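Home | News | Products | Jobs | Contact
Last updated: March

Geston opens bin-picking trial service to small workshops

The automation firm Geston is now offering a paid trial of its parts-sorting cell, called Henine, to workshops that are not sure if a robot is right for them. The customer sends a drawing of the part, and Geston builds the whole task in simulation before any machine is ordered.

The test task is a common one. Small rings and bushings lie in a round bin with a divider inside, and a two-finger gripper has to reach them one at a time.
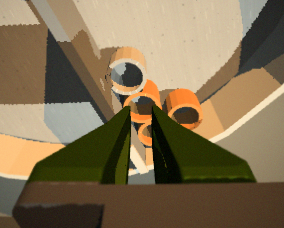
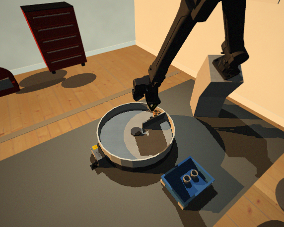 "Hollow parts are difficult when they stand close to a wall," says Kobe Claeys, who manages the service. "We prefer to find this problem on the screen - it is cheaper there."

A trial takes nine working days and costs 1732 euros. For this price the customer receives a written report, the simulation files and a list of the parts which the gripper could not reach. Each part is tried in 100 starting positions, or 200 if the shape is not regular. The price is taken off the bill if the customer later buys a cell.

The first customer is Auer, a maker of door fittings. Its report is expected next month.

Comments

Unathi Mkhize: Does the trial include oily parts? Ours always come with oil on them.

benchvise: Fair price, but I would like to see the cycle time in the report also.

R. from Kindidus: We asked for a quote and got an answer in one day.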